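Calloway Hall Supper Group
Minutes, August 10, 2020

1. Welcome
Imani Van Dusen thanked everyone warmly for coming and spoke fondly of the March supper. We talked tableware, and the round plate with the ridged rim was much admired.

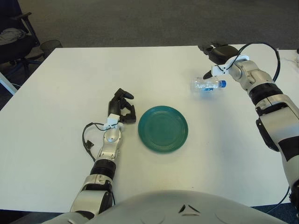
2. Water
Leonardo Dal Bello would like bottles set out at each place, and we chatted a good while over it. Agreed: 200 small ones. 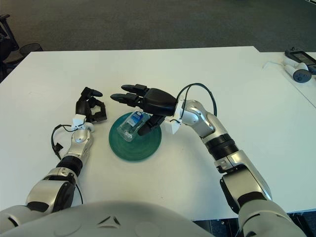

3. Tables
Plain white tops, no cloths, which suited us all.
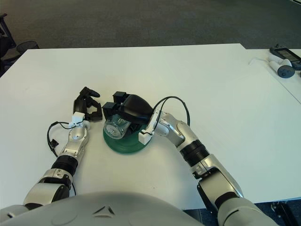
Clear cup on its side, with the green base

Imani will kindly price more plates.

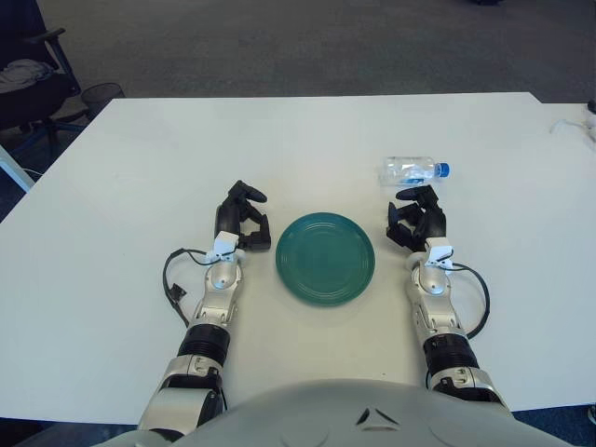

Plate and bottle on the white table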